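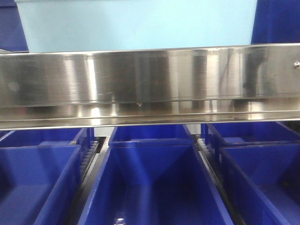 Blue bins in their lanes under the steel rail, Hallitard sorting line.

How to start your shift at the bin lanes

This page is for colleagues who packed by hand before and now move to the automatic sorter. I made the change myself in December, and it took me almost 17 shifts to feel calm with it. Please read everything one time before you touch the panel.

Before the start

1. Sign in with your own badge. Do not use the badge of the person before you.
2. Look into each bin. It must be empty, with no labels left on the bottom.
3. Push every bin down with a flat hand. If it rocks, lift it out and set it again between the rails.
4. Keep sleeves and gloves away from the toothed rails. Brushes are in the drawer, use them for dust.
5. Wipe the steel rail with a dry cloth. Small scratches are no problem, but report a loose screw.

During the run

The sorter decides which order goes to which bin. Your work is to watch, to empty, and to correct. When the lamp for your lane is yellow, you have 2 minutes to change the bin. When it is red, the lane waits for you and the others continue.

If an item lands in the wrong bin, do not throw it back. Put it on the return shelf and press Wrong Item, so that Tharindu Siriwardena can see it in his evening list.

What is different from before

We had 7 packing tables, and each of us walked a lot. Now we walk less but stand longer in one place. Ask for a mat, and change lanes with your neighbor after the break. On a usual day the line sorts 1,330 orders, and in the first week this feels very fast.

Questions about shift times go to Gordon Bouchard.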